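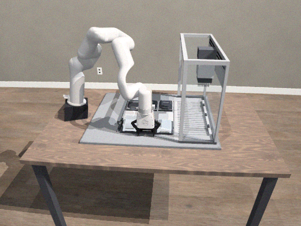
ANOTHER FAREWELL TOUR FOR FLOKANO?

The harbor pavilion has announced that Flokano will stop in town this January on what the posters call their last tour ever. Some of us still have the T-shirt from the last last tour.

For anyone who missed them, Flokano is the folk-pop duo of Ulla Lindqvist and Riaan Motaung, with Genji Noguchi on upright bass when he can be talked into it. Their one real hit, "Brositz," got a lot of radio play and still turns up at weddings. The two albums after it did not. 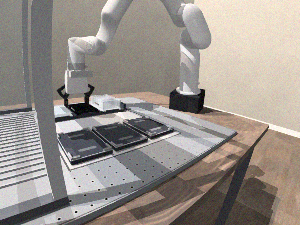

Is this really the last time they'll play here?
The contract only covers this tour, and Lindqvist told our Anisa Tarigan that she "wouldn't rule out a summer date." Read that how you like.

The pavilion holds 873, and the promoter says 400 seats went in the presale. That may be so – presale numbers come from the people selling the tickets, and I have yet to see one that sounded bad. 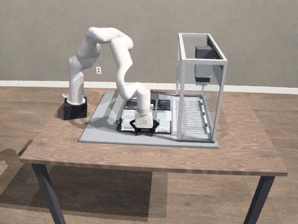
The opener is a better reason to go. Natsumi Ishida played the small room at Giraldo last spring with one guitar and no backing tracks, and the bar went quiet for her, a rare thing at Giraldo. She gets 30 minutes. I'd have given her an hour.

Doors at 6:30 pm, music at 7:30. The service fee is added at checkout, so look twice before you click.

We use cookies to improve your experience. Accept | Manage settings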